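The Serving Size Is a Work of Fiction

Aug 6, 2003

I have started reading labels again, which my wife will tell you is a bad sign. It began with a bag of Ramesell pretzels and a bathroom scale, and it has now spread to most of the kitchen. 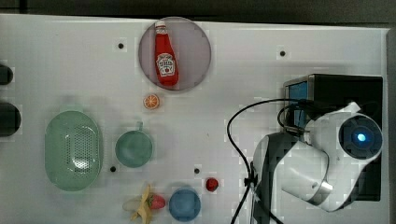

The pretzel bag says a serving is 20 pretzels. Fine. I put 20 pretzels in a cereal bowl and looked at them, and I would like to meet the person who eats 20 of those little things and then folds the bag over and clips it. I ate mine standing up before I had found the clip. According to the bag there were six servings in there. According to my household there was one and a half, and the half was only because the phone rang.

I don't think anybody at Ramesell is lying, exactly. The number is printed right there. But a serving is a unit that the seller gets to have a lot of say in, and I can't think of many other places where we'd put up with that. If the gas station told me a gallon was whatever a person would "customarily" pump, I'd have questions.

My friend Chun-hung Wei thinks I'm making too much of it. He used to do purchasing for a grocery distributor and he says the sizes come out of surveys of what people say they eat. I asked him whether he had ever told the truth on a survey about what he eats. He changed the subject to baseball.

And that's my problem with it. Ask me how much ice cream I had last night and I'll say a scoop. It was a scoop the way a snow shovel makes a scoop. Then somebody averages my scoop with everybody else's scoop and prints it on a carton as half a cup. Have you ever measured out half a cup of ice cream? I did it in April with a metal baking cup, leveled off with a knife, and my son asked if we were having money trouble.

Drinks are worse. The Neredetti iced tea I buy comes in a bottle that any person on earth would drink in one go. It has a narrow neck and it fits in a cup holder. Two servings! Who is the other one for? You'd need to carry a second straw around and hope to make a friend. I had been drinking those with lunch for a couple of years, thinking I was doing all right compared to the guys with the soda, and the whole time I was reading half the number.

Then there's the stuff that rounds down to zero. I won't go through all of it. I'll only say that if you make the serving small enough almost anything can have none of almost anything, and that the cooking spray in our cupboard wants me to press the button for a fraction of a second. I've tried. My finger doesn't work that fast. The can makes one short cough and the pan is still dry on one side, so you go again, and there goes your zero.

Shayne Henare, who reads this page and writes me long e-mails about it, says the answer is simple – weigh everything in grams and ignore the front of the box. I'm sure that works. Shayne also keeps a notebook of every tire he has owned. I tried it for a week with our Benavides kitchen scale and learned that a dab of mustard weighs nothing, that peanut butter is heavier than it has any right to be, and that dinner gets cold. I also learned that the scale turns itself off if you take too long with the spoon.

What would I like instead? Put the whole package on there. That's it. If the bag has 1,000 calories in it, print 1,000 calories on the bag and let me do my own dividing. Some companies would hate this and I have a pretty good idea which ones. The cookie people would be up in arms. But I already know how much of the bag I ate. It's the one number in this whole business I can be sure of, because I'm holding what's left.

I did write to Plitside about their frozen lasagna, which claims to feed six. I asked six what. I got back a form letter thanking me for my interest in Italian-style entrees and a coupon for 50 cents off, good on two or more. So now they'd like me to buy two lasagnas, or dinner for twelve – which in this house would be Tuesday and maybe some of the next day's lunch.

I used the coupon. I'm not made of stone. The second one is in the freezer behind the peas, and I haven't measured the peas yet.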